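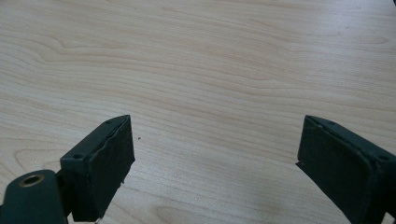
PINDARD, September 14, 2021

Facilities Forum > Furniture and Interior Surfaces > Tables and Work Surfaces
6 min read

Care and classification of blond work tables in shared rooms

mkuusisto_facilities wrote:

Good morning. I am writing on behalf of the Facilities Office at the Pindard Learning Center, where I am responsible for furniture and interior finishes. We are revising our care schedule and would appreciate the advice of members who maintain similar tables.

The tables are a pale, blond, maple-like color, with beige and tan grain in long wavy bands. The grain opens into broad arcs in places and closes into loose ovals toward the right of the part shown. We have 43 of them in shared rooms. They were purchased in two orders from Rurkorico, and the paperwork for the second order does not state what the surface is. The first order is listed only as "maple finish, light."

Our present schedule is a daily wipe with a damp cloth, followed by a monthly treatment with Nirkel, a surface conditioner already in stock when I took this post. A colleague has asked whether the conditioner serves any purpose on this surface and whether it may be doing harm. Users report that some tabletops feel slightly tacky in the days after treatment.

I would be grateful for views on three matters: how to establish what the surface is, whether the monthly treatment should continue, and whether a satin or a glossy result is preferable in rooms with strong overhead lighting.

Marjatta Kuusisto
Facilities Office

stackpole_interiors wrote:

Thank you for setting this out clearly. From the appearance of the grain I would classify this as a laminate with a printed maple pattern. The color is very even from one band to the next. In my experience solid maple varies more than this across a large top, particularly where boards meet, and I do not see a board joint in the area shown.

If it is laminate, the conditioner should be discontinued. A product of that type is intended to enter the wood. A laminate surface is sealed, and the conditioner can only remain on top of it, where it collects dust and skin oils. This would account for the tacky feel your users describe.

oakhall_custodial wrote:

I respectfully disagree with the classification, or at least with the confidence of it. The arcs and the oval loops are what one sees in a flat-cut veneer. A veneer is real wood, and it would also show no board joint over a span of that size. A photograph from above does not settle the matter.

We had the same discussion at Oak Hall over our reading room tables. The supplier's catalog called them maple, our insurance list called them laminate, and when one was taken out of service the cut edge showed a thin wood veneer over particleboard. For four years we had cleaned them as though they were plastic, and the finish near the seats had worn through.

I would ask the original poster to look at the underside and the edge before changing anything.

stackpole_interiors wrote:

The point about veneer is a fair one, and I should have said "probably." My recommendation to suspend the conditioner stands in either case. A factory-finished veneer has a clear coat over it, and the conditioner will not pass through a sound coat any more than it will pass through laminate.

dlr_procurement wrote:

May I suggest a procedure for the identification? We apply the following when furniture arrives without complete papers.

Turn one table over, or inspect it from below with a flashlight. Record the core material if any part of it is exposed, such as around a bolt hole.

Examine the edge. Where the grain of the top continues over the edge in a natural way, solid wood is likely. Where there is a separate strip, the top is either laminate or veneer.

Look for repetition. Printed patterns repeat at a fixed distance. If you place two tables side by side and find the same loop in the same form on both, you have a print. A veneer may produce near matches from neighboring sheets, but there will be small differences.

Write the result on the inventory card. In our building this last step was the one most often omitted, and the same inspection was repeated by three different people.

oakhall_custodial wrote:

I would add only that the repetition test should be made with care. Loops of this kind resemble one another closely, and staff who expect to find a match will usually find one. We ask two persons to look separately.

renner.schoolboard wrote:

On the question of sheen, our district has 79 tables of a comparable color in its art and project rooms. We specify satin. A glossy finish on a pale surface produces a washed-out area under the lights, and students complain that they cannot look at white paper on it for long. The picture in the first post shows a mild form of this across the middle and upper part, where the surface reads slightly brighter than it does toward the lower right. I would not regard that as a fault in the table. It does suggest that additional gloss is undesirable.

Conditioners and polishes raise the sheen, even those sold as natural or low luster. This is a further argument against the monthly treatment.

baloch_annex wrote:

I write from the Baloch annex, where we have used Nirkel for several years on tables that are, without dispute, solid wood. I do not wish to see it dismissed as a product. On an oiled surface it performs well, provided that the excess is removed within a few minutes. The difficulty in most buildings is that the excess is left in place overnight.

I would therefore ask Ms. Kuusisto whether the monthly treatment includes a second pass with a dry cloth. If it does not, the tacky feel may be a matter of method.

stackpole_interiors wrote:

With respect, a second dry pass will improve the feel and will not make the treatment useful. If a sealed surface gains nothing from the product, the labor is spent for no return.

baloch_annex wrote:

That depends on the surface being sealed, which has not been established in this thread.

mkuusisto_facilities wrote:

I thank all members for these replies, and I will answer the questions in order.

The treatment as written does include a dry pass. I have spoken with the evening staff, and it appears that in practice it is carried out in the larger rooms and often left out in the smaller ones. The written instruction places it on the second page, after the list of supplies, and I accept that this was poor drafting on our side.

I have also inspected two tables from below, one from each order. The first has a separate edge strip and a particleboard core, visible at a bolt hole. The second has a similar strip, but the core is not exposed at any point and I was unwilling to drill. The repetition test has not yet been made. It will require moving tables between rooms, and the rooms are booked.

With regard to light, the observation from renner.schoolboard agrees with comments we receive. I had attributed these to the fixtures. We will specify satin in any future order.

dlr_procurement wrote:

There is no need to drill. Rurkorico should hold the order specification, and a request by order number is normally sufficient. If the number has been lost, the delivery slip will carry it. We recovered the details of a purchase in this way long after the invoice had been discarded.

hv_tanaka_cleaning wrote:

A practical remark on the daily wipe, which has received little attention here. There is a small dark speck on the tabletop in the picture, a crumb or similar. It is a minor matter, but crumbs and grit should be removed dry before a damp cloth is used. A damp cloth drawn over grit carries it along the surface, and fine scratches on a blond top become visible at low angles of light.

Our instruction is a soft brush or dry microfiber cloth first, then a damp cloth, then a dry one. Cloths are changed at each room. The complete sequence adds little time once the staff are used to it.

renner.schoolboard wrote:

I support the dry pass before the damp one. I am less certain about changing cloths at each room. In a building with 87 rooms that is a considerable quantity of laundry, and our supervisors would not be able to enforce it. We change them at each floor and rinse between rooms.

hv_tanaka_cleaning wrote:

I accept that the size of the building matters. Ours is small. I would still advise against using a rinsed cloth for the final drying.

oakhall_custodial wrote:

May I ask what will be done about the residue already present? If the treatment is simply stopped, the existing film will remain for some time.

stackpole_interiors wrote:

For a film of this kind I would use warm water with a small amount of mild dish soap, applied with a well-wrung cloth, and then clean water, and then a dry cloth. Try it first on one corner of one table and leave it for a day. Avoid ammonia, abrasive pads, and anything that leaves water standing at the edge strips, where a particleboard core will swell. This is suitable for laminate and for a sound factory finish on veneer, so it need not wait for the identification.

baloch_annex wrote:

On this we are in agreement. I would only request that the inventory card note which tables have been cleaned and which have not, or the comparison will be of no value.

mkuusisto_facilities wrote:

The monthly treatment is suspended for the tables in question as of today. It will continue on the two solid wood tables in the entrance hall, with the dry pass moved to the first page of the instruction. One corner will be tested with soap and water in the small meeting room. I have written to Rurkorico with both order numbers and will post the specification in this thread when it is received. The care schedule itself is next due for review in May, and I would welcome copies of other members' schedules before then, particularly from buildings with mixed surfaces.

Marjatta Kuusisto

dlr_procurement wrote:

I will send ours by private message. Please disregard the section on stone counters.

Contact the moderators | © Facilities Forum | Back to top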